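Pedwood Clothing and Linen Service
Progress report to the Henriques Fund
Second reporting period, to the end of April

1. Summary

The service collects donated clothing and bed linen, sorts it, washes it where needed and delivers it to households moving into unfurnished rentals. This report covers the second period of the grant. Deliveries are on target. Sorting is behind where we said it would be, and the reasons are set out in section 3. Spending is slightly under budget because the second washing machine was bought later than planned.

2. Deliveries

We delivered to 52 households in the period. Each delivery is made up from a request form the household fills in with the referring agency, listing sizes, number of beds and anything not wanted. Most forms ask for children's clothing first, then towels and sheets, then coats. Requests for winter jackets rose from the middle of the period and we expect that to continue.

A total of 3823 items went out. This counts a sheet set as one item and a pair of socks as one item, as agreed with the Fund after the first report. Under the old method the number would be higher, so the two periods should not be compared directly.

Three deliveries were returned in part. In two cases the sizes on the form were wrong. In the third we sent single sheets for a double bed, which was our mistake. The form now has separate lines for single, double and queen, and the packer initials each line.

3. Sorting and storage

When we applied, we planned to have every bag sorted within a week of arrival. We are not there yet. At the end of the period the wait was closer to two weeks, and it was longer than that during the fortnight the Billetti Street room had no power at one end.

The main cause is the mix of what comes in. Bags often hold clothing and linen together, and the linen has to be opened right out to check for stains and tears before it can be matched into sets. Fitted sheets are the slowest. Pillowcases turn up without their sheets and have to be kept aside in case the rest of the set arrives in another bag. We have started a shelf for odd pillowcases and will clear it every second month.

Toàn Trương took over the sorting room at the start of the period. He has changed the order of work so that clothing is lifted out and folded first, and the linen underneath is dealt with in one go afterwards. Coats and jackets now go on a separate rack by size. Previously they were folded into tubs with everything else, and people were pulling whole tubs apart to find one medium jacket.

Storage is adequate for now. The shelving along the back wall was finished with the materials allowance in the grant. The top shelf is too high for daily use and holds out-of-season items only. Some of the labels have already come off the tubs and we will try a different kind.

4. Home packing visits

This is the new part of the program. Where a donor is clearing a house and can't bring things to us, we go to them, sort on the spot and take only what we can use. Visits usually take a morning. We work room by room, using the bed as the sorting surface when there is no table free.

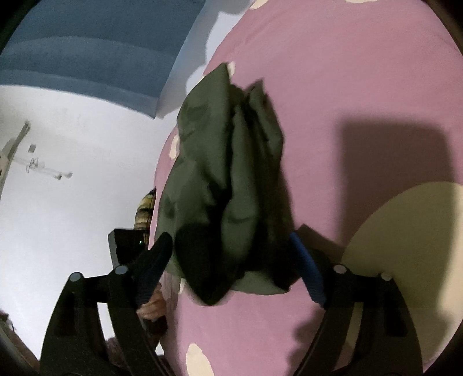
Olive-green fabric, likely clothing, being picked up from a spotted pink bedsheet.

Visits bring in better quality linen than drop-offs do, and there is less waste to dispose of. They also take more hours than we allowed for. The drive to outlying addresses is the biggest part of this. We have asked Zokum, who lease us the van, whether a second vehicle could be had on the same terms for one day a fortnight, and are waiting on a price.

5. Budget

Wages, rent and van lease were all within budget. Laundry supplies ran over by a small amount. The washing machine has now been delivered and the invoice will fall in the next period. There is an underspend of roughly $700 on the training line. We ask the Fund's permission to move this to fuel for the home visits.

6. Next period

Bring the sorting wait back down to one week.
Finish the written guide to folding and bundling, which is in draft.
Decide on the second vehicle once we have a price.
Replace the tub labels.
Hold more winter jackets in children's sizes, which are short at present.

The item count sheets for the period are attached separately.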